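第4章 縫合練習セットの準備と手首カメラの調整

本章では、Testano 卓上アームに縫合練習セット(型番 Priseck 445)を組み合わせ、最初の一針にたどり着くまでの手順を説明します。第3章の原点復帰が済んでいない場合は、先にそちらを終えてください。済んだような気がするだけの場合も同様です。

4.1 始める前に

必要なもの:
・練習パッド(シリコーン製、付属)
・黒色の練習用縫合糸と弯曲針(付属)
・把持ヘッド左右各1個
・六角レンチ(付属。初回の梱包材と一緒に捨てられることが多いため、捨てる前にもう一度箱の中をご覧ください)
・直射日光の当たらない、揺れない机

注意:本セットは練習および研究用です。人体、動物、および昼食には使用しないでください。

注意:針は練習用でも刺さります。アームの電源が入っているあいだは、手で針を拾わず、4.5 の退避操作を行ってからトレイごと引き出してください。

4.2 パッドの固定

1. パッドを台座に載せ、四隅のクリップで留めます。
2. 指で軽く押し、横にずれないことを確かめます。強く押して確かめる必要はありません。強く押せばたいていのものはずれます。
3. 練習用の切れ込みを、操作画面の案内線に合わせます。完全に平行でなくてもかまいません。多少の傾きはソフトウェアが補正し、大きな傾きは補正しようとして長考に入ります。
4. 画面の「面を登録」を押します。アームがパッドの表面を非接触でなぞるあいだ、机に肘をつかないでください。

補足:パッドは消耗品です。切れ込みの縁が裂けてきたら交換時期です。交換用パッドの価格は1枚3,879円(税込)で、裂ける速さを左右するのは主に操作者の気分です。

4.3 手首カメラの調整

手首カメラは把持ヘッドのすぐ後ろにあり、手元を間近に映します。外から見れば小さな動作も、この画面では大工事に見えます。初めての方が操作を急に小さくしすぎるのは、たいていこのためです。

1. 操作画面で「手首」を選び、映像が出るまで待ちます。
2. 焦点を把持ヘッドの先端に合わせます。手前に入る透明な指の部分は、ぼけたままで問題ありません。そこにピントを合わせると、肝心の糸が消えます。
3. 照明を「中」から始め、パッドの細かい凹凸が白く光りすぎるようなら一段下げます。
4. 黒い糸がパッドの地色からはっきり区別できることを確かめます。糸の背景が暗がりになる角度では、糸も一緒に暗がりへ帰ってしまいますので、手首を少し回してください。
5. 結び目と糸の端が見分けられれば、調整は終わりです。

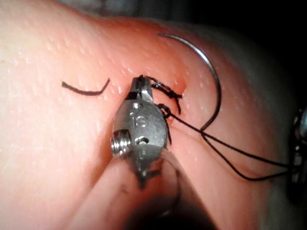 Kristóf Farkas からは、焦点より先に照明を決めたほうが早いという意見が届いています。明るさを変えるたびに自動焦点が考え直すので、手順の2と3を入れ替えたら調整が半分の時間で済んだ、次の版では順番を直してほしい、とのことでした。自動焦点をお使いの場合はその順序で差し支えありません。手動の場合は上記のままで進めてください。次の版については前向きに検討中で、前の版でもそう書きました。

4.4 糸と針の受け渡し

把持ヘッドは、針をつかむことも糸をつかむこともできます。両方を一度につかむこともできますが、おすすめする場面がありません。

1. 「把持力」を300に設定します。単位は本機独自のもので、他社の機械の数値とは比較できません。本機の旧型とも比較できません。
2. 針は先端を避け、胴の部分をつかみます。
3. 針を切れ込みの手前側から入れ、パッドの曲面に沿って回します。まっすぐ押し込むと、パッドが盛り上がり、針が止まり、操作者が画面に顔を近づけます。このいずれかが起きたら戻してください。
4. 針先が反対側に出たら、もう一方のヘッドに持ち替えます。画面に「受け渡し確認」が出るまで、最初のヘッドを開かないでください。
5. 糸を引くときは、一度に引く長さを短くし、つかみ直しながら進めます。
6. 糸が二本並んで見えるときは、どちらが針につながる側かを目でたどってから引きます。もう一方を引くと、せっかくの結び目が締まるべきでない位置で締まります。

注意:針を糸で吊った状態での早送りはできません。設定で解除することは可能ですが、解除の方法は本書には載せていません。

補足:糸を強く張ったままヘッドを開くと、糸がはねてカメラの視野から出ることがあります。糸は消えたのではなく、画面の外にいるだけです。「手首」から「全体」に切り替えて探してください。 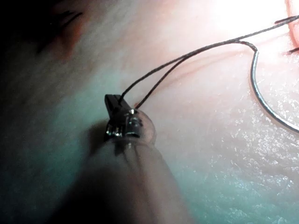

糸をつかんでいるはずなのに、引くと滑ります。把持力を上げればよいのでしょうか。

先にジョーの内側を拭いてください。糸の毛羽やシリコーンの粉がたまると、把持力を上げても滑り、糸だけが先に傷みます。乾いた布で拭いたあとも滑る場合に限り、設定を一段だけ上げます。それでも直らないときはジョーの摩耗が考えられますので、ヘッドを交換してください。

4.5 退避と中断

電話が鳴った、糸が絡んだ、急に自信がなくなった、などの場合は次のように中断します。

1. フットペダルから足を離します。アームはその場で止まります。
2. 糸が張っていれば、「ゆるめる」を一回押します。連打しても一回分しか動きません。
3. 「退避」を押し、両方のヘッドがパッドから離れるのを待ちます。
4. トレイを引き出します。

再開するときは、4.2 の手順4から行います。パッドに触れていないと断言できる方も、面の登録はやり直してください。

停電のときは、ヘッドは閉じたままになります。針を保持しているおそれがあるため、復旧するまで手を入れないでください。

4.6 よくある表示と対処

「E5 面が見つかりません」
パッドが台座に載っていないか、登録後に動かされています。載せ直して、面を登録してください。

「糸を確認してください」
糸を確認してください。輪になっている、またはヘッドのねじに掛かっている場合は、退避してからピンセットで外します。切った糸の端がパッドに残っているときも、誤って検出することがあります。

「手首角度の上限」
それ以上は回りません。針を一度離し、角度を戻してつかみ直します。

「お疲れのようです」
操作の揺れが一定以上続くと表示されます。故障ではありません。表示を消す設定は第9章にありますが、たどり着くころには休憩が済んでいるはずです。

4.7 片付け

1. 針を針入れに戻し、ふたを閉めます。
2. 残った糸くずをパッドから取り除きます。
3. ヘッドを外し、乾いた布で拭きます。アルコールは透明部分が白く曇る原因になりますので使用しないでください。
4. 主電源を切ります。

交換部品のご注文は、Fujimoto の窓口、または購入された販売店で承ります。8月は発送が遅れます。Prerklow 社製の互換ヘッドは取り付け可能ですが、面の登録に失敗した場合の調整は保証の対象外です。

把持ヘッドの分解については第5章をご覧ください。分解してしまったあとの方は、第6章からお読みください。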